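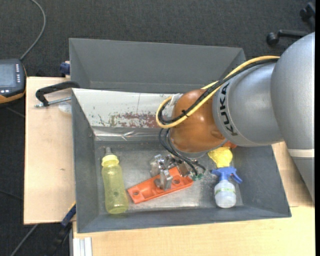
Page last changed: January, 8:19 pm

Seed swap is on again, and this year we get the big hall

Well, it's official! I got the call just as I was scraping mud off my boots, and I'm still grinning. The Mornberg seed swap is going ahead at the end of the month, and we've been moved from the little side room (where last year I spent most of the afternoon with my elbow in somebody's coat) into the big hall. There are going to be proper aisles. I may cry.

For anyone who missed it last time, you bring seeds you saved or bought too many of, you put them on the right table, and you go home with other people's. You don't need to bring anything to take something. I say this every year and every year I find a new gardener hovering by the door with empty hands, looking guilty. Come in! Take some kale. Please take some kale, there is always so much kale.

Last January we ended up with 262 packets on the tables, and I know that because Darnell Pennington wrote every single one down in his green notebook. He's keeping the list again this time and would love it if you'd label your packets before you get there. Plant name, the year you saved it, and the variety if you know it. "Orange one from Mom's" is a lovely thing to read on an envelope but it does make filing tricky. (That was mine. It was a calendula, and it came up yellow.)

The other bit of news is that Kedir Berhe has agreed to give a talk at 11 in the morning on winter sowing in milk jugs. If you haven't tried it, it's the laziest way of starting perennials I've ever come across and I mean that as high praise. You cut the jug most of the way around, put a few inches of damp potting mix in the bottom, sow, tape it shut, leave the cap off, and stick it outside in the snow. Then you ignore it until spring. I did 19 jugs last winter and had good seedlings in all but two of them, and one of those I'm fairly sure I never put seeds in. Kedir does his with poppies, penstemon and a blue flax he's been saving since he moved to his place on Staltov Road, and he's promised to bring some of the flax to share. I'll be first in line, sorry.

He's asking people to save their jugs for the afternoon, when there'll be a table set up for cutting and filling. Rinse them first! A clear or cloudy one is fine, but the solid white kind doesn't let enough light through. Potting mix is being given by Mulder's nursery, bless them, and there should be plenty, but bring your own if you're fussy about what's in it.

A few things I've been asked already:

Yes, you can bring dahlia tubers, as long as they're firm and you know what color they are. There's a separate table for tubers and bulbs near the stage. Same goes for garlic, if anybody still has heads that haven't sprouted. Mine have gone wild in the pantry.

No houseplants this time, I'm afraid. It's too cold to be carrying them back and forth across a parking lot, and last year a poor begonia didn't make it as far as the car.

Squash seeds are welcome but please say on the packet if you grew more than one kind near each other. They cross like mad. I had a plant two summers ago that made something between a zucchini and a doorstop, and we ate it in soup until March.

Tomatoes get their own table again, and it'll be the busiest one, so be nice. I'm bringing Cosix, the little red cherry I went on and on about in August. I have 8 packets of it, and when they're gone they're gone. It did get a bit of blight at the very end, but so did everything else in my yard, and I was still picking after the beans gave up.

Doors open at 10 and we pack up at 3. If you can come a bit early and help carry tables, I'd be so grateful, and there'll be coffee and probably my lemon bars. It's free to get in. There's a jar by the door if you'd like to put something toward the hall, and whatever's left over goes to mulch for the beds by the library, which are looking very sorry for themselves right now.

Parking is around the back. The front lot was a sheet of ice when I went by this morning, so wear sensible shoes, and if you have a bucket of sand in the garage you could throw it in the trunk. See you there, and don't forget your envelopes!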